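4. Tabletop Evaluation of the Pralora Upper-Body Kit
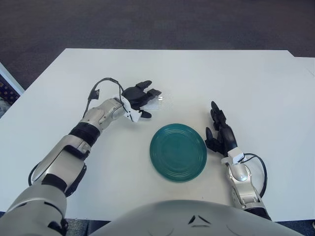

Figure 3. Head view of the plate task, with one hand on either side of the plate.

The third product in our review is the Pralora kit, sold by Berchtold as a complete upper body with two arms, two multi-fingered hands and a head camera. The seller offers it to small labs that want to start collecting manipulation data without building their own hardware. We rented one unit for the full test period under the standard lease, which includes remote support but no on-site visits. Unlike the Cluvora system in Section 3, it is shipped with the hands already mounted and calibrated.

4.1 Setup

Two of the authors unpacked and installed the kit using only the printed guide. The guide is clear on power and network setup and weak on the hands. It gives the order in which the finger drivers must be started in a footnote, and we missed it the first time. After a call to the support line the hands came up normally. Software installation took longer than the mechanical work, mainly due to a version conflict between the control package and our logging tools – Berchtold has since posted a fix, which we did not test.

All trials were run with the robot at a white table. Objects were placed by hand between the arms before each trial, and the operator worked from the head view shown in Figure 3. The plate used in this task is round, teal-green and glazed, with raised concentric rings on its surface. We chose it for two reasons. A plate lying flat gives the fingers very little edge to get under, and a glossy glaze can produce highlights that upset depth estimates.

4.2 Plate Task

The operator was asked to lift the plate with both hands, hold it level for five seconds and set it down again. Each operator completed a practice block and then 80 scored trials. Ga-eun Byun supervised the sessions and scored them from the recordings using the rules in Appendix B. A trial was scored as failed if the plate slid out of reach, tipped past the limit or had to be released early.

Of the 80 trials by the first operator, 17 failed. Most of these came at the start of the lift, when one set of fingers got under the rim before the other and the plate turned on the table. Very few failures came during the hold. Once both hands had a grip, the arms kept the plate level without much correction from the operator. The second operator had the same pattern, with more early releases in the first part of the session. Full results for both operators are given in Appendix C.

The head view was good enough for placing the hands to the left and right of the plate. It was less useful for judging the height of the fingertips, as the camera looks down on the table. Both operators said they relied on the motion of the plate itself to tell when contact had been made. An optional wrist camera is listed in the catalog, but it was not part of our lease.

4.3 Cabling and Service

The cables at the wrists run in open loops outside the forearms. This makes them easy to reach, and we could swap one without taking off the hand. It also means that they need checking when the arms work close together. We added a cable check to the start of every session and recorded no cable faults in the plate task.

Support requests were answered by e-mail, usually by the next working day. Costel Kadrić handled this contact on our side and kept the log used for the service scores in Table 5. The lease terms quoted in that table are those in force on 10 May 2022. Replacement fingers are sold only as a full set – a cost that labs planning long data collection runs should add to their budget.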